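Fikberg Robotics Course - Wrist Tracking Project, Gallery

Page last edited 26 February 2019

The wrist tracking project is the second half of the Fikberg robotics course. Students record how a person handles ordinary objects at a desk, extract the position of each wrist over time, and convert the result into a path that the Flundberg teaching arm can follow. The course started in September with 16 students working in pairs. Each pair writes its own detection and filtering code; the recording format and the arm driver are shared.

Hand position is taken from printed cube markers worn on the wrists. A cube has a different square pattern on each printed face, so at least one face normally stays readable when the forearm rotates. The pattern identifies the face, the face gives the orientation of the cube, and a fixed offset measured for each wearer moves the result from the cube to the center of the palm. The offset has to be measured again whenever a cube is taken off and put back on.

A recording session consists of short takes, each limited to 200 frames. The wearer starts with both hands flat on the desk, performs one handling task and returns to the start position. Takes with a gap of more than five frames in either wrist track are rejected by the import script. The current data set holds 1,690 accepted takes.

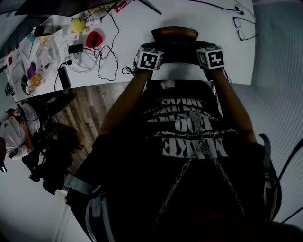 Two-handed grip on an upright object at the desk, one marker cube on each wrist. Head-level view looking down.

Two-handed tasks are the harder case. The cubes come close together, and a face of one can be assigned to the other if the patterns are not unique across the pair. The first version of the code reused the same set of patterns on both wrists and swapped left and right whenever the forearms crossed. Separate pattern sets for left and right removed the fault - no swaps have been logged with the new cubes.

Filtering is left to each pair. Most use a moving average over five frames, which is enough for slow lifts but rounds off the corners in a fast reach. The Tarawneh filter module from the course library handles fast motion better and needs a correct frame rate in the header file. A wrong value there gives a path that looks smooth and arrives late.

The final test is replay on the arm. A path passes if the gripper ends within 5 mm of the recorded grasp point. In the last round 94 paths passed at the first attempt. The remaining paths go back to their pairs with the log file attached, and the second round is run at the Clillalby open lab.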